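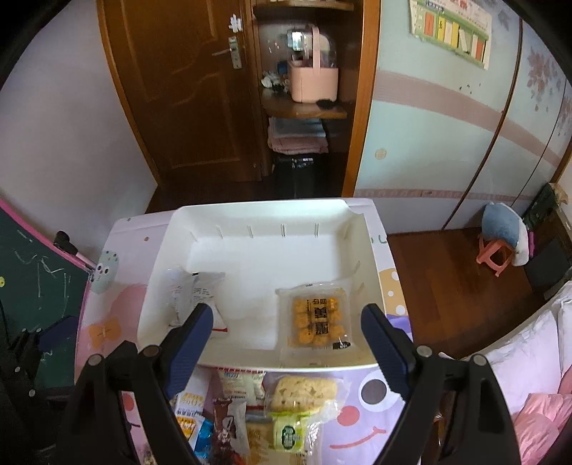
February, Sunday, 10:15. Nutstead site, bedroom, snack tray task. Working notes on the draft collection rules (rev 2), to go to Kurnport once Shirley has read them.

Purpose of the day: run the draft rules against real furniture and see which clauses hold. The bench at Kurnport is flat, evenly lit and has no bed next to it. Most of rev 1 was written there and it shows.

Task definition as used: take a packet from the open compartment of the storage cabinet, place it in the white tray on top, release, retract. Reverse task: tray to compartment. One packet per episode. Operator holds the gripper in the right hand throughout, left hand stays out of view.

Start-up checks

Rev 1 has the start-up checks in the order power, storage, time sync, pads, opening. Changed to pads first. A pad fault means undoing the screws, and doing that after time sync means repeating the sync. I did it in the old order this morning and lost the sync as expected.

Pads: Grilari textured, dark blue, both fingers. Wipe with a dry cloth, check the edges for lifting, press each corner with a thumb. The left pad had a slightly raised lower corner. Pressed down, held. Logged as a watch item. The rule says replace on any lifting; I didn't, and on reflection the rule is right and I should have. Episodes from the first block are marked accordingly.

Screws: check every screw head on both arms by finger, then by driver. Rev 1 says "visually inspect". A screw can be a quarter turn loose and look fine. Suggested wording: "Confirm by driver, hand torque only. Do not use a powered driver on the arms."

Opening: full opening should read 90 mm on the gauge block. It did. Close to contact, reopen, read again. If the two readings differ, recalibrate before recording anything. No tolerance is given in rev 1 and I have left it blank, to be filled in by Kurnport from the bench data. I don't want a number in the rules that came from me guessing on site.

Lighting: meter at tray height, 190 lux with the ceiling light on and the curtain drawn. Metered again at 11:30, no change. Rule 4.3 asks for one reading per session. Should be one per block, and one whenever a door, curtain or lamp is changed.

Scene rules

4.5 says "clear the surrounding area of unrelated objects". I want this struck out. The point of collecting in a home is that the room is a room. Moving the chalkboard, the stool and everything on the shelves would give us the Kurnport bench with different wallpaper. Proposed replacement:

4.5 Leave the room as the household keeps it. Remove only (a) anything that could injure the operator or be damaged by the gripper, (b) anything carrying personal information, (c) anything the household asks to have removed.

Item (b) took the longest. Wrote out the check as I did it, since the current text only says "check for personal data":

Stand where the operator will stand. Hold the gripper at start height, at tray height and at full retract. At each height, look at the recorded view on the tablet at full size and read whatever can be read. Do this for walls as well as for the work surface. Names, school details, addresses, appointment cards, medicine labels and photographs of people come down or get covered. Printed packaging stays. Decorative charts stay if there is nothing personal written on them. A chalkboard is checked again after every break, as it may have been written on.

The wall chart high on the wardrobe was the one I went back to. Checked at all three heights and asked the householder as well. It stays. Noted on the sheet with the reason. The rule should say that a decision to leave something in view is written down just as a decision to remove it is. At the moment only removals are logged, so there's no way to tell later whether an item was considered or missed.

Doors: the bedroom door stays open in all episodes of a block, or shut in all of them. Either is acceptable. Record which. With the door open, a second person must be able to tell the rest of the household that recording is on. Today that was Shirley Crabtree. If working alone, shut the door. Rev 1 doesn't cover working alone at all.

Floor: clear the strip between bed and cabinet before starting and after each break. The operator's attention is on the fingers and the step back at retract is taken without looking. The reddish-brown boards are smooth and socks slide on them. Shoes or grip soles, to be agreed with the household beforehand. The stool in front of the wardrobe is outside the step-back area and was left where it was.

Bed: the pink bedding is hard up against the right side of the cabinet. Elbow contact with the bed gives a small bump in the wrist trace. Ran a few dry passes on purpose to see it, and it shows in the accelerometer. Do not move the bed. Operator to stand further left, or accept the bump and tag the episode "body contact". I would accept and tag.

Object rules

Food packets are harder to write rules for than blocks. Points from today:

1. Sealed packets only. Any packet found open, torn or leaking comes out of the set at once and is not offered back to the household as food without telling them.

2. Anything handled by the gripper is treated as no longer for eating, unless the pads have been cleaned with the food-safe wipe from the Verbeke kit and the household agrees in writing. The biscuits in clear wrap are the ones people will want to eat afterwards. Ask first.

3. Allergens. Rev 1 is silent on this. Operator to read the labels before the session and wear gloves if needed. Pads are cleaned between sites and this is logged. A pad that can't be shown to have been cleaned is replaced.

4. Grip force. Crushing a rice cracker is a failed episode even if the packet ends up in the tray. The rules define success by final position alone. Proposed: success requires final position, release without sticking, and no visible damage to contents. Where the contents can't be seen, as with the printed box and the opaque packs, the operator marks "contents not checked" and does not guess.

5. Approach. For a packet lying flat in the tray the fingers come in from above, open, one either side, and close on the short dimension where there is one. Do not scoop against the tray wall. The back inner wall has thin vertical ribs and the pads catch on them. It gives a nice-looking grasp that depends on that particular tray.

6. Clear wrap is reflective. Keep the packet angle varied between episodes and do not turn it to lose the glare. Operators do this without being told to. Shirley caught me doing it twice before the break.

Operator conduct

Pace: ordinary hand speed. The instruction "move slowly and carefully" in rev 1 has produced a set of episodes at Kurnport that look as though they were recorded under water. Replace with "move as you would if putting the packet away yourself, with a clear stop before closing and a clear stop after release".

Failed grasps are kept. If the packet slips, continue to a natural end, mark fail, reset. No restarts within an episode. The old habit of discarding slips has to go, and the rule should name it as a habit to avoid.

Breaks: hand tires before the operator notices. The trace shows tremor at full reach over the tray towards the end of a block. Rev 1 sets breaks by episode count. I would set them by time and let the operator call one earlier without giving a reason. Interval left to Shirley, who has the health and safety side.

Stop word: agreed before the start, said aloud by anyone in the room, operator opens the fingers and lowers the arm. Tested once at the start of each block. Householder was told it too.

Storage

Card limit is 2000 episodes by the file index, after which the names wrap and overwrite. This is a property of the logger, known, not fixed. Rule 7.1 says "change card when full". Should be "change card at the end of each site visit, whatever is on it". Cards labelled before they go in. One site per card, so that if a household withdraws consent the card can be wiped without touching anyone else's data.

Withdrawal: the sheet gives a phone number for Kurnport but no name. Shirley to add a named contact and a fallback.

Disagreements, unresolved

Shirley reads 4.5(c) as covering only objects. I read it as covering angles too, so that the household can ask for a part of the room not to be recorded. Her point is that an angle can't be guaranteed with a hand-held device. Mine is that if it can't be guaranteed then we shouldn't record in that room. Needs a decision before rev 3.

She also wants the chalkboard face turned away as a default in any home. I think the check after each break is enough. Left both versions in the margin.

To do

Replace left pad, log batch.
Send blank tolerance line to Kurnport with gauge readings.
Rewrite 4.3, 4.5, 7.1.
New clauses: working alone, allergens, contents not checked.
Retag first block for pad condition.
Order more food-safe wipes. The Verbeke kit is down to its last sleeve.
Ask whether the ribbed tray goes in the common object list or stays a site item.

16:40. Packets returned to the compartment per the household's layout sketch, tray wiped, curtain opened. Card out and labelled. Gripper back in case with fingers closed; the case foam is cut for fingers open, and that needs sorting too.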